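News > Visits > Reports > Fedanside paper mill

Visit to the Fedanside Paper Mill

Members of the Hilau Local History Society visited the Fedanside mill in October at the invitation of its manager, Miroslava Doležal. The party assembled at the gatehouse at 9.30 a.m. and was issued with ear protection before entering the beater house.

The mill produces cotton paper for bookbinders and archives. Mrs Doležal explained that the rag is cut, boiled and beaten in water drawn from the Rathore stream, and that the older of the 2 beaters has remained in service since her grandfather's time. Members were permitted to handle wet sheets at the couching table.
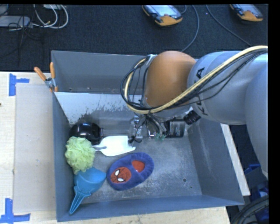 How long does a sheet take to dry?
Sheets hung in the loft are left for 36 hours in fair weather, and longer when the air is damp.

Dušan Halás then conducted the party through the loft and the sizing room. The present order, for 600 sheets of ledger paper, was hanging at the time. He also showed the mill's watermark moulds, among them the Pravix mould, which is not normally on view.

Tea was served in the former counting house. The Society records its thanks to the mill. Members wishing to borrow the printed guide should apply to the Secretary.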